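우케로 그리퍼 키트 사용기: 공유 공방에서 장난감 주방에 붙여 본 기록

작성일 2020년 2월 8일

동네 공유 공방 한쪽에 로봇 팔을 세워 두고 장난감 주방에서 냄비 옮기는 동작을 연습시키고 있다. 팔은 예전부터 쓰던 것이고, 이번에 바꾼 것은 끝에 다는 그리퍼다. 우케로(Ukero)에서 나온 두 손가락 평행 그리퍼 키트를 샀고, 배송은 티자니(Tijani) 쇼핑몰을 통해 받았다. 내 돈으로 산 제품이다.

구성품은 본체, 손가락 2개, 어댑터 판, 볼트 봉지, 케이블이다. 설명서는 종이 한 장인데 배선도는 괜찮고 조립 순서는 부실하다. 어댑터 판의 앞뒤 구분이 그림에 안 나와 있어서 처음에 거꾸로 끼웠다가 다시 풀었다. 볼트는 육각이고 렌치는 들어 있지 않다. 공방에 공구가 다 있어서 문제는 없었지만 집에서 조립할 사람은 미리 준비해야 한다. 순수 조립 시간은 15분이고, 거꾸로 끼운 것까지 합치면 더 걸렸다.

제어는 자로(Jaro) 보드로 한다. 우케로 쪽에서 주는 예제 코드는 그대로 올라간다. 다만 기본 속도가 너무 빨라서 가벼운 물건은 손가락에 밀려 넘어진다. 속도를 절반 이하로 낮추고 쓰는 것을 권한다. 쥐는 힘은 단계로만 조절되고 세밀한 값은 넣을 수 없다. 이 가격대에서는 이해할 만한데, 얇은 플라스틱을 다룰 때는 아쉽다.

내구성은 지금까지 만족스럽다. 여닫기 3,000회를 넘긴 시점에 분해해 보니 기어에 눈에 띄는 마모가 없었다. 손가락 안쪽 고무는 가장자리가 조금 들떠서 접착제로 다시 붙였다. 소음은 큰 편이다. 저녁에 옆자리에서 작업하는 사람이 있으면 신경이 쓰인다.

가장 많이 시켜 본 일은 작은 냄비의 테두리를 잡는 것이다. 손잡이는 작아서 각도가 조금만 틀어져도 놓치는데, 테두리는 위에서 수직으로 내려가 잡으면 되므로 위치를 맞추기가 쉽다. 그리퍼 폭이 좁아서 뒤쪽에 큰 냄비가 있어도 접근 경로를 짜기 어렵지 않았다.

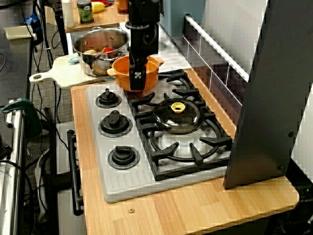 누샴(Nusham) 그리퍼를 쓰는 회원 한 명은 테두리 잡기라면 손가락 끝을 더 얇은 것으로 바꿔 보라고 했다. 자기는 끝부분만 3D 프린터로 새로 뽑아 끼웠고, 그 뒤로 냄비가 돌아가는 일이 줄었다고 한다. 우케로 손가락은 볼트 2개로 고정되어 있어 교체 자체는 간단하다. 도면은 홈페이지에 올라와 있지만 치수 표기가 일부 빠져 있어 직접 재야 했다.

장점은 가벼운 무게와 쉬운 배선, 단점은 부실한 조립 설명과 소음이다. 작은 물건을 옮기는 용도라면 추천하고, 힘 조절이 중요한 작업이라면 다른 제품도 같이 비교해 보는 편이 낫다. 별점은 다섯 개 중 네 개. 얇은 손가락은 다음 주에 출력할 예정이고, 결과는 이 글 아래에 덧붙이겠다.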